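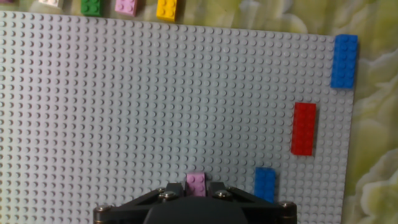 Brinamura: the first bricks

Brinamura is going to be a town one day. At the moment it is a gray plate, a handful of bricks and a strong opinion about where the harbor goes. The plan calls for 2,219 pieces, which is a lot of faith to put in a shoebox collection that started with 17.

The ground it all stands on is a green marbled mat. I like to think of it as the countryside. On the big map it's labeled Ditidside, and it will stay swampy until I find something better to put under a town.

Red and blue are the town colors, chosen after a long debate with myself. Pink, yellow, green and white wait off to the side until somebody needs a bakery.
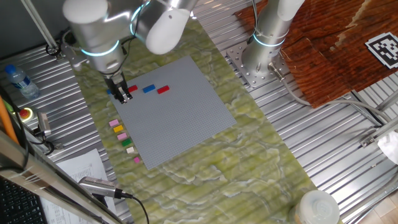

Corners are the expensive real estate in Brinamura. Put a brick there and every street afterward has to line up with it, or you spend an evening prying things up with your thumbnail. Ask me how I know. The 3 layouts I drew before this one all put the market in a corner, and all of them are now in the recycling.
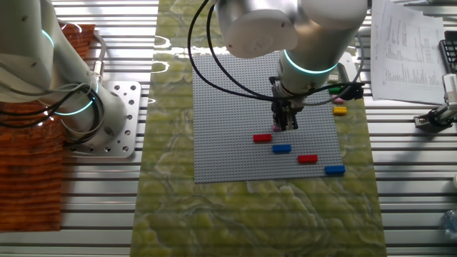 Red, blue, red, blue, stepping down across the plate. Small pink brick near the top.

Next up is Tilahun Street, which on paper is 80 studs long. The plate has not been consulted. More pictures in June, if the bakery gets its permit.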